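The case for slower collection

Annick Coste, Samcombe

Most reports on household manipulation begin with a count of demonstrations. Ours used to. The Kuton set was announced in March with 676 episodes of one task, fetching a drink and dealing with a fridge door, and the number was the part people repeated. I now think it was the least useful figure we gave.

An episode is a recording of joint positions, hand commands and head video, made while an operator drives the arm. The learner treats every time step as advice, including steps in which the operator was thinking or waiting for the recorder to start.

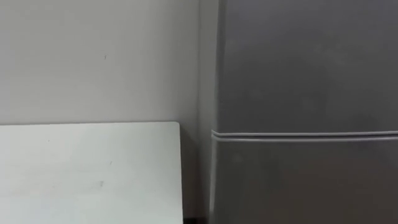
Idle steps are cheap to find and cheap to cut. We trimmed them from 122 episodes and trained again on the shorter files. The policy stopped hesitating at the start of a run. It did not get any better at grasping, and I would not have expected it to.

Grasping depends on variety in the few moments around contact. A bottle may be taken high or low, from either side, with the thumb leading or trailing. An operator working to a daily quota settles on one approach within the first hour and repeats it.

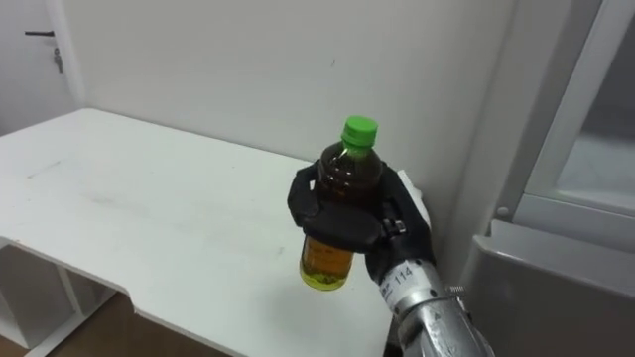
Bodin, our annotation tool, records hand pose at contact, so the narrowing is easy to plot. In the Kuton set the spread of approach angles falls steadily through each shift. The last 100 episodes add very little that the first 100 did not contain.

Three changes would help more than a larger total.

1. Vary the start, and write down how. Bottle position should be drawn from a list before each episode. Left to choose, operators put the object where it is easiest to reach.

2. Log contact separately from success. For the fridge, we mark when the fingers meet the door edge and when the door moves. A pull that slips is worth keeping if it is labelled as a slip.

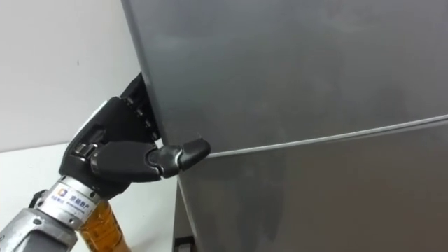

3. Stop after 5 repeats of the same approach. The operator then changes side, height or speed. Throughput drops, and the planning sheet should allow for it.
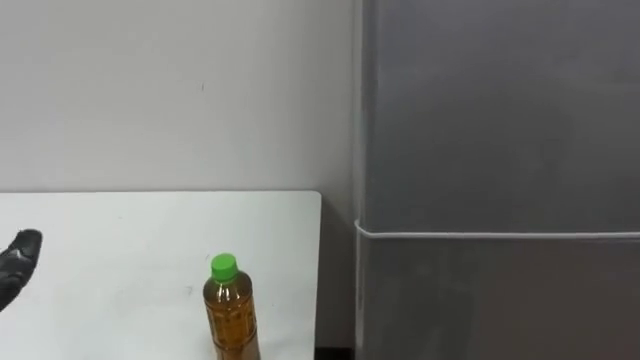 What this costs

Plakgate, the scheduler we use, bills by robot hour, so a slower protocol yields fewer episodes for the same money. I accept that. A reader comparing two sets should ask for the spread of starts and contacts before asking for the total, and we intend to publish both with the next release.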